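Hand-Held Gripper Station: Pre-Session Inspection, With Comments

3 min read

Checked by Jelle Wouters, 06/08/2024, Bedthorpe bench. Task set: Kundumholm (small drawers, open and close).
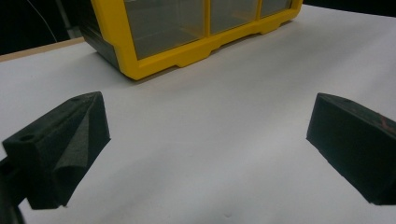
Fill this in before the first demonstration of the day. Filling it in afterwards from memory is a creative writing exercise, and we have enough of those in the October folder.

1. GRIPPER

1.1 Finger pads seated, no lifting at the tips. OK.
Comment: Press them with a thumb. Looking at them sternly doesn't count.

1.2 Mounting screws snug, both fingers. OK after adjustment.
Comment: Left one took a quarter turn. It takes a quarter turn every week and I have stopped expecting gratitude.

1.3 Fingers open fully and close without catching. OK.

1.4 Finger faces clean. Monitor.
Comment: Faint reddish-brown mark on top of the right finger, toward the outer end. Not on a gripping face. Wipe it, and if it stays, write it down so the next person doesn't discover it with great excitement.

1.5 Trigger returns on its own. OK.

2. BENCH AND OBJECTS

2.1 Surface clear of leftovers from the last task. OK.
Comment: One tiny dark speck on the white top. The model can cope. Brush it off anyway.

2.2 Organiser drawers empty before the first take. OK.
Comment: Yellow unit, clear fronts, so there's no excuse for missing a washer in the back of one.

2.3 Organiser stable when a drawer is pulled. Action needed.
Comment: Slides if you yank it. Grip mat underneath, please, and colour it in on the layout sheet so Korken puts it back in the same spot.

2.4 Cables out of the operator's path. Action needed.
Comment: Anything hanging behind the bench gets clipped back. I have caught a sleeve there 2 times and would prefer not to go for the hat trick.

3. RECORDING

3.1 Lens wiped, with the cloth and not the jumper. OK.

3.2 Free storage for a full session (200 takes). OK.

3.3 Clock synced between gripper and logger. OK.
Comment: Last session gave us 164 usable takes. More than 3 of the rejects were clock drift, and every one of those was a lovely clean grasp, naturally.

3.4 Failed grasps kept and labelled as failed. Reminder.
Comment: Do not delete them to spare your feelings. Hao trains on those too.

4. OPERATOR

4.1 Wrist strap on. OK.

4.2 Break scheduled each hour. Not OK.
Comment: It was scheduled. See previous comments on creative writing.

Result: cleared to record once 2.3 and 2.4 are closed. Initial beside each one.

Recent checklists
Charging shelf and battery storage
Labelling room, end of day
Trip hazards, Bedthorpe rear bench
Hand-held gripper: pad replacement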